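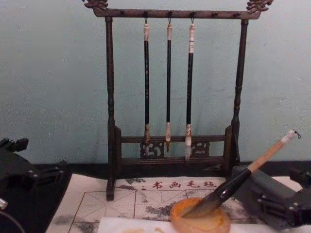 Ink and paper: notes on storage and sizing

Several members have written in since the spring about ink that feathers on paper which behaved perfectly well last year. The cause is nearly always the sizing, and the remedy depends on which kind of paper you have.

Unsized paper is absorbent throughout. Ink spreads sideways as well as down, and the width of a stroke depends on how long the tip rests on the sheet. Sized paper has been treated, usually with alum and animal glue, so that the ink stays nearer the surface and dries with a harder edge. Semi-sized paper sits between the two and is what we give beginners at the Sheehan Street classes. Suppliers don't always use these terms in the same way, and the label on the roll may tell you very little. A drop of clean water from a fingertip is a better guide. On unsized paper it goes dark and spreads at once. On fully sized paper it will stand as a bead for a while before it sinks.

Sizing changes with age. Alum is acidic and weakens the fibres over a period of years, and the glue can be attacked by mould if the roll is kept in a damp cupboard. Both show up as patchiness: part of the sheet takes ink as it should, and the next part blots. Malachy Tully brought in a roll of Wedwood semi-sized that had been stored against an outside wall for two winters. The outer turns were useless for anything but practice. The inner turns were sound, and he has since cut them down for small work.

Unsized paper goes the other way. Many people prefer it after a few years in store, when the sheet has settled and the ink spreads more evenly. It still needs to be kept dry. Relative humidity below 60 per cent is the figure we work to in the paper store, measured at shelf height and away from the door. The cheap dial meters drift, and ours is checked each June against a borrowed one.

Rolls should be stored flat, in the wrapper, with nothing on top. Standing them on end bruises the lower edge, and the damage runs through every sheet. If a wrapper is torn, replace it with acid-free tissue and write the maker, the type and the date of purchase on the outside in pencil. Plastic sleeves are acceptable for carrying but should be left open at one end at home.

On ink, the main question has been bottled against ground. Bottled ink is convenient and consistent. Many brands contain a synthetic binder which dries hard, and it should never be left to dry in a brush. Ink ground from a stick uses animal glue, which softens again in water, and it is kinder to hair. It does not keep. Ground ink left overnight in a warm room begins to smell, the glue breaks down, and the ink loses its hold on the paper. This matters if the work is to be mounted, as the wet paste will lift loose ink and grey the whole sheet. Grind what you need for the session and wash the stone with cold water afterwards. Don't use soap or anything abrasive on it.

Bernadette Ó Néill has been testing two inks for mounting, the Dekisura bottled and an older Nirnitz stick, on the same semi-sized paper. Strips were left to dry for 16 days and then wetted from the back with thin wheat paste. The Dekisura did not move at all. The stick ink held in the thin strokes and bled slightly in the heavy ones, where it had been put on very black. Her view is that the heavy strokes were short of glue for the amount of soot, and that longer drying would have helped – she is repeating the test with strips left for the whole summer. Results will appear here when she has them.

A few practical items. The bulk paper order closes at the end of June. The minimum is 3000 sheets across all types, and we are short on the fully sized. Send quantities to Treasa Cullinane, stating the sizing you want as well as the dimensions. Orders that say only "the usual" will be returned.

The back-issue index now runs to issue 19 and can be borrowed from the library shelf. Lorcan Ó Flaithearta has corrected the entries on mounting paste, which gave the wrong page for the starch recipe. Anyone who copied out the old index should amend it.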